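In Praise of the Phone Tray
by Oliwia Jakubowski
Opinion, Home Life
20 comments
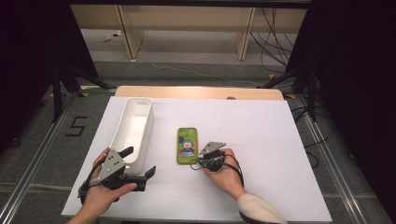
Pallemwood, Sunday, December 17, 2023

I love a phone tray. I love it more than a grown woman should love a plain white plastic box with rounded corners and nothing inside it, and I would like to make the case for everyone having one!

Phones are the only thing in my house with no home. Keys have a hook. Mail has a slot. The phone goes under a cushion, on top of the dryer, once (in May) into the bread drawer, and then the whole family walks around calling it. A tray with proper tall sides fixes this. You put the phone in, it stays in, and you can see the empty spot from across the room when somebody has wandered off with it.

My other strong opinion is about cases. Get a loud one. Bright green, with a cartoon clown on it, red nose and all? Yes, please! My friend Barrett Kapoor swears by slim black cases and spends half his life patting dark couches. A green clown on a white tabletop can be found by anybody, even before coffee.

People tell me a basket does the same job. It doesn't, because a basket fills up with batteries and coupons by Thursday (ours did, twice). A long, narrow tray holds 2 phones end to end and looks silly with anything else in it, so we leave it alone. Try it for a week and write to me, I really do want to hear how it goes.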